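Huder 603 Chair: Parts and Assembly

Home > Furniture > Seating > Gallery

Pictures and notes by Tainá Honorato
April 2022

The Huder 603 is a white chair that comes in pieces. We ordered 6 of them for the reading corner at the Meireles building, to replace the old stackable ones. The gallery covers the loose parts and the work on them at the table. Notes on the chair follow the pictures.

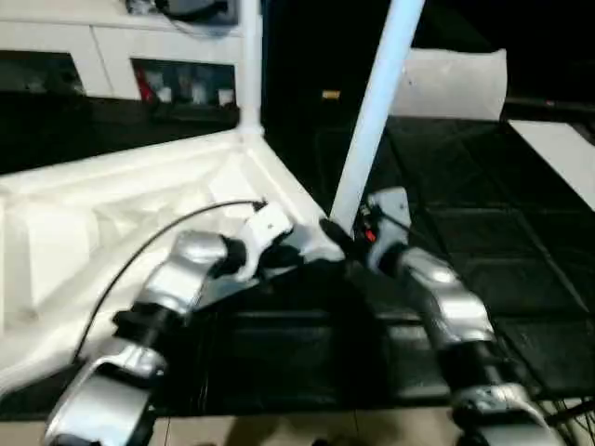
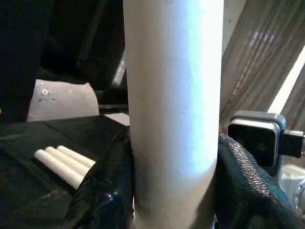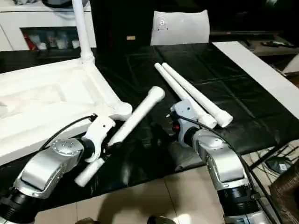
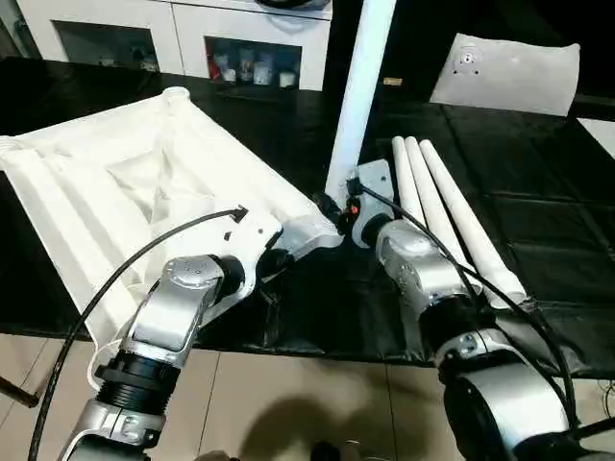
White parts, at different points in the work. In the third picture the seat has its underside up, with two legs side by side on the black sheet.

About the chair

The 603 is the plain model in the Huder range. It has a molded seat, four separate legs and a back that goes on last. It comes in white and in dark green. We chose white because the reading corner has a low ceiling and one window, and the green sample looked almost black in there.

Assembled, the chair is 86 centimeters high at the top of the back. That clears the long shelf under the window, so a chair can be pushed all the way in. The older chairs were taller and stuck out into the walkway.

The listed weight limit is 100 kilograms. Anyone who needs a stronger chair can use one of the two Gatis benches by the door, which have steel frames and are staying where they are.

Unpacking

Each chair comes in its own flat carton. The seat is on top, the back is under it, and the legs are in a sleeve along one side. Slide the sleeve out before lifting the seat. On the first carton I lifted the seat first and the sleeve tore.

Check the legs before starting. They look alike, but the rear pair is slightly longer and has a small R molded into the upper end. The mark is white on white and is easier to feel with a thumb than to see. In one of our cartons there were three front legs and one rear leg. Huder sent the missing one in a padded envelope and did not ask for the extra back, so we have a spare front leg in the supply closet.

Keep one chair's parts together until that chair is finished. The parts are meant to be interchangeable between cartons, but some fits are tighter than others, and a leg that goes in well on one seat may need more of a push on the next.

Covering the table

White parts pick up marks from nearly everything. Bare wood leaves a yellow line along the rim of the seat, and newspaper leaves ink. A cloth works well if it is clean and has no zippers or buttons on it. Plastic sheeting is easier to wipe, but a round leg will roll on it if the table is not level. Lay the legs at a slant to the slope, or put a folded cloth against them.

A dark covering also makes it much easier to find the parts. When we unpacked the first carton on a white tabletop, it took some time to locate the small end caps.

Order of work

The printed sheet from Huder shows the legs going in first and the back last. This is the order we used for all 6 chairs:

Put the seat on the table with its underside up.
Sort the legs into front and rear.
Fit the rear legs, pushing straight down until the shoulder meets the seat.
Fit the front legs the same way.
Turn the chair over and set it on the floor.
Press the back into its slots and tap along the top edge with the heel of the hand.
Sit on it, then check the legs again.

No tools are needed. The sheet shows a rubber mallet with a question mark next to it, which I took to mean that it is optional. We used one once, on a rear leg that would not seat fully, with a towel over the end.

The legs are hard to pull back out after they have been pushed home. If a front leg has gone into a rear socket, twist it a quarter turn and pull while another person holds the seat down. It can be done, but it leaves a scuff near the top of the leg. The scuff is out of sight when the chair is upright.

Time and space

One person can put together one chair without hurrying in less than half an hour. The second goes faster. Two people are useful for turning the chair over, mostly because of the table height.

Leave enough room to lay the seat down with the legs next to it. A small desk is too narrow. The floor works if it has been swept, although the grit in our hallway was enough to dull the surface of one seat rim, and we did the rest at a table.

Cleaning

Warm water with a little dish soap takes off most smudges. Wipe the underside too before fitting the legs, as the recesses collect carton dust and are awkward to reach afterward. Do not use scouring powder. Pencil comes off with an ordinary eraser. Ballpoint does not come off with anything we have tried, and one of the chairs has a short blue line on the left edge of the back.

Storage and spare parts

The 603 does not stack. Two chairs can be put seat to seat with one upside down, but they slide apart if moved. For the spring cleaning we plan to carry them into the hallway and line them up along the wall.

The cartons have been flattened and are behind the supply closet door. Please do not recycle them until the return period ends. The printed sheets are in the furniture binder under H. There is one sheet per chair, all identical, and I kept two.

Spare legs and end caps can be ordered through Mirnon, the same supplier that handles our lamps. Give the model number and say front or rear. Backs are sold in pairs only. Seats are not sold separately.

Corrections to the earlier page

The first version of this page gave the seat width where the seat depth should have been. Both numbers have been taken out until I can measure again. It also said that the green chair was discontinued. It is still in the catalog but has a longer wait.

More in this section

Gatis bench, long
Gatis bench, short
Old stackable chairs (removed)
Window shelf and brackets
Reading corner floor plan

Questions about the chairs can be left for Tainá at the Meireles front desk.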